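Samby
Search Samby Search recipes, gear, opinions
We use cookies to remember what you like. Accept all / Manage

In defence of the small rice cooker
Opinion | By Iker Toledo | September

My sister-in-law rang at dinner time to ask which rice cooker she should buy, and I talked for so long that my own rice went through its whole cycle and switched itself to warm. She wanted a yes or no on a ten-cup model with a pressure setting and a little tune when it finishes. I said no. She bought it anyway, and it lives on top of her fridge next to the fondue set, so I'm going to say it all again to you lot instead.

Buy the small one. I mean the properly small one, the kind that looks like it belongs in a caravan or a kid's play kitchen. Most households I know cook rice for two or three people on an ordinary night, and a big pot does a terrible job of a small amount. You get a thin layer spread across the bottom, crusty at the edges and a bit gluey in the middle, and then you blame the rice. (I blamed the rice for years. I went through every brand the shop had before it dawned on me.) The same cup and a half in a little pot sits nice and deep, steams evenly and comes out fluffy.

I paid 90 dollars for mine at a homewares place called Drerum, which has since turned into a gym. There was a Birkavard model beside it for 400 that did porridge, cake, yoghurt and something labelled "quick soup". I stood there for ages. I do like a gadget! But I already own an oven, and I've never once wanted yoghurt badly enough to read a manual.

Now, the stovetop people. I know you're out there, I'm related to several of you. Yes, you can make perfectly good rice in a saucepan with a tight lid, and my mum does it every time by sticking her finger in the water. Good on her. I've burnt three saucepans. What I want at six o'clock, with homework all over the bench and somebody yelling about a missing shin pad, is to press a lever and walk away. That's worth 90 dollars to me, and it's worth the bench space too.

Which brings me to bench space. We moved to a flat in Cosgrove, postcode 3091 on the old lease paperwork, with a kitchen you could just about cook in if you breathed in first. Everything had to earn its spot. The stand mixer went to my cousin, the toastie maker went in a box, and the rice cooker stayed because I could pick it up with one hand and stick it on the table with the food. I reckon that's the most underrated thing about a small cooker. It comes to the table like a serving dish. Everyone scoops their own, the rest stays warm under the lid, and there's no big bowl to wash up afterwards.
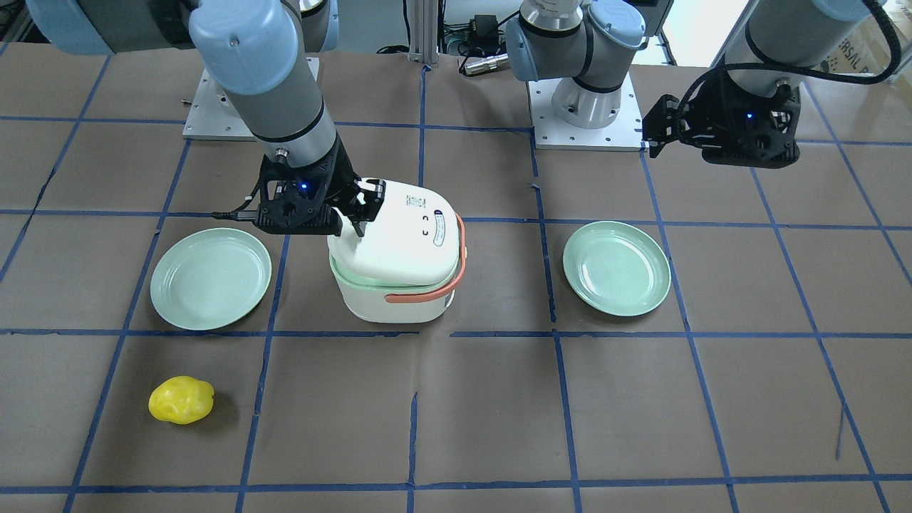 And please, get one with a handle. A handle sounds like such a silly thing to care about until you've tried to shift a hot cooker with two tea towels and your elbows. While I'm being bossy, have some colour as well. Appliances have been black and stainless for so long that we've forgotten they're allowed to be cheerful. I'd have a bit of orange or minty green on my bench over another slab of brushed metal any day, and plates to match if I can find them. My partner thinks matching plates are a bit much. My partner also drinks tea out of a measuring jug.

The fair criticism is guests. When we have people over for curry the little pot can't keep up, and I end up doing a second batch while the first goes round. It happens maybe 5 times a year. I've decided I can live with that, and so can the guests, who mostly haven't finished the pappadums by then anyway.

One last thing, for those who already own a small one and find it spits starchy water everywhere: rinse the rice properly, and stop filling it to the top line. I keep mine well under. Then leave the lid shut for ten minutes after it clicks off, which I realise is hard when it smells that good, and fluff it with a fork before you squeeze any lemon over.

My sister-in-law's still hasn't come down off the fridge, by the way. I've offered to swap.

Get the Samby newsletter. Enter your email. Sign up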